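The Night Bus to Ondton

Missed the 6:10. Ran for it, bag open, one shoe half off, and the driver looked right at me and pulled out. So the night bus then. 14 stops, all the way round by Zukton and the river.

My aunt had called at lunch. Come before the house is sold, she said. Come and take what you want. What did I want? The radio maybe. The blue coat. Not the clock, god.

Rain on the windows. A man asleep with his mouth open. I counted my money twice and it was 70 both times, plus the coins, and I thought – that's the ticket back and one breakfast. Fine.

She was up when I got there. Past midnight and every light on, boxes down the hall, her name for me shouted from the kitchen like I was still nine. You're thin. You're wet. Sit.

I sat. 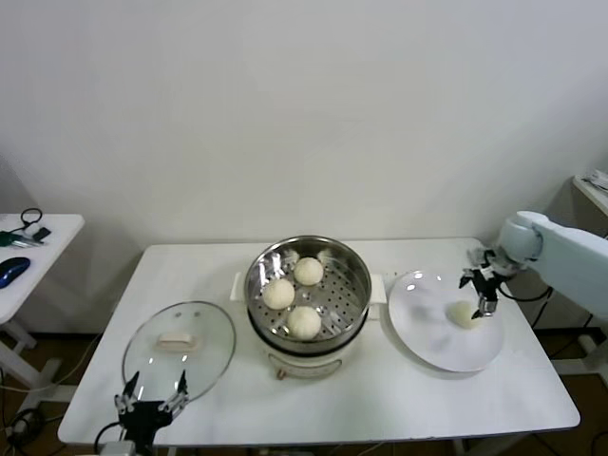

She talked about the buyers. Nice couple, no kids, wanted to knock the back wall out. She said it like it was nothing. Then she went quiet and picked at the tape on a box, and I said I'd missed the early bus, and she said you allways did.

I took the coat. It didnt fit in the bag so I wore it, sleeves down over my hands, all the way home. Somewhere after Zukton I found a ticket stub in the pocket. Ondton, one way, October. No year on it.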